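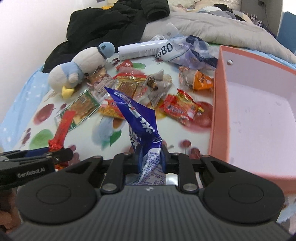 Le grignotage au lit : retour sur un fléau

Le numéro de décembre de la lettre de la résidence de Birkville devait s'ouvrir sur un bilan des travaux de la laverie. Il s'ouvrira sur des miettes. Depuis le début des vacances, le lit est devenu chez nous une table de salle à manger, et certains y tiennent un véritable commerce de détail : lanières épicées, sachets de choses sombres dont le nom reste à traduire, petits emballages isolés qui ont perdu leur famille. Le tout étalé sur un drap à pommes rouges, seuls fruits du repas.

Fiorella Colombo, au deuxième étage, défend la pratique avec aplomb. Selon elle, on ne peut pas choisir dans un placard, il faut voir l'offre. Elle reconnaît qu'une fois l'offre vue, on la mange, et que le piment en poudre ne part pas à 60 degrés. Il part peut-être à 90, mais alors les pommes aussi.

D'où la mode des boîtes. Ottavio Messina, qui a fait ses études à Mudbridge et en a rapporté des opinions sur le rangement, recommande la grande boîte rigide, ouverte, posée à même la couette. On y met les sachets debout, les plus hauts au fond, les chips sur le dessus parce qu'elles n'ont jamais rien demandé à personne. Les emballages vides vont à la poubelle — pas dans la boîte, où ils passent pour pleins jusqu'au soir où l'on compte dessus. 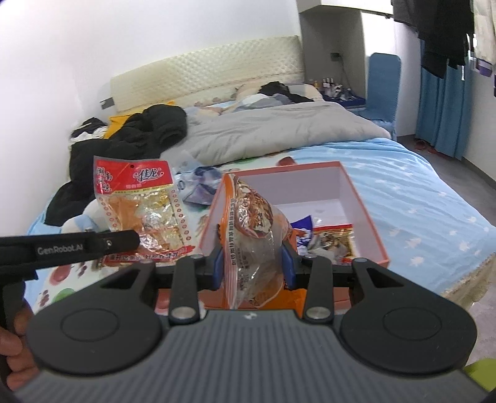

Reste la question des grands formats, ceux qui tiennent debout tout seuls et refusent d'entrer où que ce soit. La méthode Messina consiste à les garder pour la fin, puis à s'apercevoir qu'il n'y a plus de place. La méthode Colombo consiste à les ouvrir. Les deux se défendent, la seconde surtout vers minuit.

Quant aux peluches, elles ne sont pas un moyen de rangement. Un pingouin n'a pas à surveiller des sachets, et il garde l'odeur de l'anis étoilé beaucoup plus longtemps que vous.

Rappels pratiques : l'aspirateur à main se trouve à l'accueil, à rendre sous 12 heures, vidé. Les boîtes en trop peuvent être déposées sur l'étagère d'échange, à côté des casseroles sans couvercle. Le prochain atelier de pliage de draps-housses aura lieu en salle Pendholm. Il reste des places, il en reste toujours.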